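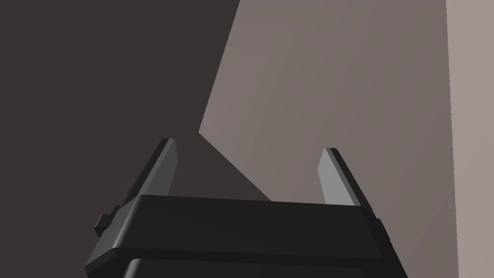 Rendered view, black gripper with its two fingers apart. Trerau Home Guides, June 6, 2025

How to bleed a radiator

If a radiator is warm at the bottom and cold at the top, there is probably air in it. Letting the air out takes a few minutes per radiator.

You will need a radiator key, an old towel and a small bowl.

1. Turn the heating off and wait 30 minutes. The water inside can scald.

2. Find the bleed valve, a small square peg at one end near the top. Lay the towel underneath and hold the bowl close to the valve.

3. Fit the key and turn it slowly anticlockwise, a quarter turn at most. You should hear a hiss.

4. When water dribbles out steadily, close the valve. Don't overtighten it, as the peg is soft brass on many older models.

5. Do the downstairs radiators first, then go up.

6. Check the boiler pressure. If it has dropped below the level in your manual, top it up.

Put the heating back on and feel each radiator after 15 minutes. Any that are still cold at the top can be bled again once they have cooled.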